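How to set up a second-hand monitor at an office desk

Sunday, April 25, 2021

These notes cover fitting a used monitor at a desk in a shared office, from checking it over to getting the height right. They assume the monitor comes on its own stand and that you have a laptop or small desktop to plug into it. Allow an hour. Most of that goes on cables.

What you need

The monitor and its stand
A power lead of the right type
A video cable (HDMI or DisplayPort, see below)
A soft dry cloth
A crosshead screwdriver
Four or five reusable cable ties
A tape measure

Check it before you carry it anywhere

Plug the monitor in where it is and look at a plain white page, then a plain black one. Stuck pixels show up on the white page as small coloured dots. Backlight faults show on the black page as pale patches in the corners. A few dots near the edge are not worth worrying about. A line running the full height of the panel usually gets worse, so leave that one alone.

Look at the sockets too. A bent pin or a loose HDMI port is a common reason for a picture that drops out when somebody leans on the desk. Wiggle the cable gently while the screen is on.

Fit the stand

Lay the cloth on the desk and put the monitor face down on it. Never press on the middle of the panel. Line up the stand with the mount on the back and put all the screws in loosely before you tighten any of them. If the stand is missing, measure the holes on the back. They are nearly always 100 mm apart or 75 mm apart, and a stand or arm sold for that pattern will fit. We have used Branon arms on the wider pattern and had no trouble with them.

Lift the monitor upright with two hands, one on the neck of the stand and one under the bottom edge. Anything wider than a forearm is easier with two people.

Place it on the desk

Set the stand towards the back of the desk, in line with where your chair goes. The screen should be at arm's length or a bit more. With a deep desk you can pull it forward later, but do the cables first with some slack in them.

Leave a hand's width between the back of the monitor and the partition. Plugs need room to bend, and the vents on the back need air.

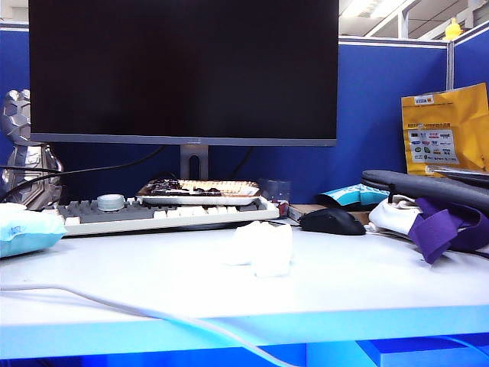

Remedios Alcaraz wrote in to say that a hand's width was not enough at her desk, where the DisplayPort plug has a release catch you have to squeeze from above. She leaves double that and buys a right-angled plug where she can't. It's a fair point, and worth checking before you tie anything down.

Run the cables

If the stand has a hole or slot in the neck, pass the cables through it, power lead first. Then take them down behind the desk. Don't pull them tight. If the stand goes up and down, raise it to its full height and check that nothing is stretched.

Put one tie just below the neck and another where the cables leave the back edge of the desk. Keep the power lead and the video cable in the same bundle if they go the same way. Cables that hang over a partition should be brought back to your side, as the person next door will catch them with a chair sooner or later.

Which video cable? Use DisplayPort if both ends have it. Use HDMI otherwise. Cheap adapters from one to the other often work in one direction only, so read the packet.

Set the height

Sit as you normally sit. The top edge of the screen should be level with your eyes or slightly below. If you wear varifocals, go lower, and tilt the top of the screen back a little. If the stand won't go low enough, raise your chair and use a footrest.

Check for glare with the screen off, when reflections are easiest to spot. If you can see a ceiling light in the panel, tilt it forward a few degrees or turn it slightly to one side.

Turn it on

Start the monitor first, then the computer. If it says there is no signal, use the buttons on the monitor to choose the right input. On Windows, right-click the desktop and open Display settings, then pick the resolution marked as recommended. Text that looks fuzzy is nearly always set to the wrong resolution.

Turn the brightness down until a white page looks like paper under the same light. Most used monitors arrive with it set to full.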